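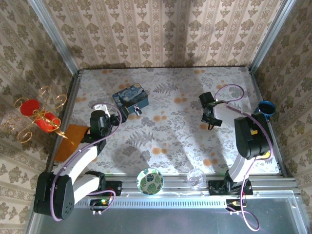 Condition comments are the part of an appraisal report that a homeowner is least likely to see and most likely to want to argue with. In the Prirkbridge files they are short, usually one or two sentences per room, and they sit apart from the grid of comparable sales that produces the value. Lenders in the study told us that the comments do not change the loan decision unless they describe a safety problem. The files do not fully bear this out. Many comments concern finish and taste, and these were applied unevenly. Wallpaper is the clearest case. A cream paper with vertical stripes and rows of taupe damask and floral motifs, as on the walls in Figure 1, could be entered as "dated," as "original," or as "average," and in other reports paper of this type was left out of the comments altogether. The rest of this section looks at how such entries were used when owners applied for home repair loans.

4.1 Files and Coding

The file set contains 2,211 completed applications for repair loans secured by an owner-occupied house. All were made to one of the 6 lenders that take part in the city's repair loan program. We left out applications withdrawn before the appraisal and applications for rental property. Where the same household applied more than once for the same work, we kept the first application and recorded the later ones as resubmissions.

Each file holds the application form, the appraisal report, the lender's worksheet, and the decision letter. Five of the lenders keep these as scanned pages. The remaining lender, Nuto, enters the report into a loan system supplied by Prarkance, which breaks the appraiser's comments into separate fields. The Prarkance fields were easier to work with, but they cut long comments short. We went back to the original report for every Nuto file in which a comment ended without punctuation.

Comments were coded in three groups. A safety comment names a hazard or a failed system, such as exposed wiring or a furnace that does not run. A wear comment describes damage or age that would cost money to correct but does not make the house unsafe, such as worn flooring or a stained ceiling. A finish comment describes the look of a surface or fixture and gives no damage. "Dated paper in dining room" is a finish comment. "Paper lifting at seams, possible moisture" is a wear comment, and we coded it that way even when the report gave no moisture reading.

Two coders read every report. When they disagreed, the comment was discussed and the more serious of the two codes was used. Most disagreements were between wear and finish, and many of them turned on the word "older." We treated "older" as a finish comment when it stood alone and as a wear comment when the appraiser tied it to expected remaining life.

4.2 How Finish Comments Reached the Worksheet

None of the lenders has a written rule that allows a finish comment to reduce the loan amount. Four have a written rule that tells the underwriter to disregard them. Even so, finish comments appear on the worksheets of every lender in the study. They appear in two places.

The first is the overall condition rating. The worksheet asks the underwriter to carry this rating over from the appraisal, and in most files the two match. Where they do not match, the worksheet rating is nearly always the lower one. We read the notes next to these lowered ratings. Some cite a safety or wear comment and are easy to follow. Others cite only finish comments, often several together, as in "paper and paneling throughout, kitchen dated." An underwriter who had not visited the house turned a list of remarks about taste into a lower rating.

The second is the reserve line. Borrowers with a low condition rating are asked to set aside a reserve against repairs that the loan does not cover. The program's guidelines suggest $2,000 and cap the reserve at $3,000. For an owner on a fixed income the higher amount can decide whether the loan goes forward at all. In the files with a lowered rating, the full reserve was the usual request, and the decision letter seldom explained it beyond the words "property condition."

The decision letters matter here. Federal rules require a lender to give reasons when it turns down an application, and the letters in our files do so. A request for a larger reserve is not a denial. An owner who cannot meet it usually lets the application lapse, and the file closes as incomplete. In the program's yearly report these files are grouped with those in which the applicant did not send in pay stubs or tax forms. We think they should be reported separately.

4.3 Differences by Neighborhood

Finish comments were more common in the older parts of the city, as would be expected from the age of the houses. Age does not account for all of the pattern. The Saengthong district and the streets north of the rail yard were built up over the same years, by several of the same builders, and have similar floor plans. Houses in Saengthong received more finish comments per report, and those comments were more often carried over to the worksheet. Wear comments were close to even between the two areas, and safety comments were slightly more common north of the rail yard.

We considered whether a small number of appraisers might be responsible. Appraisal work in Prirkbridge is assigned in rotation, and most appraisers in the files had worked in both areas. When we compared reports by the same appraiser, the gap in finish comments became smaller but did not close. The gap in what underwriters did with the comments was unchanged. This suggests that the larger part of the difference arises at the lender, after the report has been delivered.

The wording also differed. North of the rail yard, original features were more often given a favorable or neutral term. "Period trim," "original built-ins," and "well-kept older paper" all appear. In Saengthong the same types of feature were more often "dated" or "personalized." The second term deserves attention. Appraisers use it for surfaces a buyer might wish to change, and it has no fixed meaning in the guidelines. In practice it was applied to bright paint, tiled entries, household shrines, and patterned paper, and underwriters treated it as equal to "dated."

We did not have the race or national origin of applicants for every file, and the lenders differ in how they record a refusal to answer. We therefore report the differences by area only. Readers should not take the area results as a direct measure of differences between groups of applicants, though the makeup of the two areas makes the question a fair one to pursue.

4.4 Requests for Review

Applicants may ask for a review of an appraisal. Few did. The program's notice of this right is mailed with the decision letter, after the reserve has been set, and it speaks of errors in value. An owner who accepts the value but objects to the condition rating could reasonably conclude that the notice does not apply.

The reviews that did take place are of interest because they tended to succeed when the owner dealt with the comments one at a time. In the strongest of these files, the owner sent a written reply to each comment along with photographs of the rooms, and asked the lender to say which comment supported the reserve. The lender restored the rating given in the appraisal and dropped the reserve. Letters that objected to the report in general terms usually brought a form reply.

Housing counselors in Prirkbridge have begun to use a one-page form that follows the first approach. It lists each comment from the report in the left column and leaves space for the owner's answer in the right. We have too few files with the form attached to say whether it changes the result. Counselors also told us that many owners had never received a copy of the report and learned what it said only when a counselor requested it for them.

4.5 Limits of the File Review

Three limits should be kept in mind. First, the files show what was written down. Underwriters may have spoken with appraisers or with applicants by phone, and only two of the lenders keep call notes. Second, our coders saw the comments and in most cases did not see the rooms. Few reports included interior photographs of good enough quality to check a comment against the surface it described, so we cannot say how often a finish comment was accurate. We can say only how it was used. Third, the program changed its worksheet in March of the final year of the study. The new worksheet has a separate box for safety items, and lowered ratings were less common on it. The number of files on the new worksheet is small, and we have kept them in the main results.

The program's last guideline before our review closed, dated 25/12/2019, asks underwriters to cite the page of the appraisal that supports any change in rating. It does not say what should happen when the page cited contains only finish comments. Section 5 takes up that question along with the treatment of lapsed files.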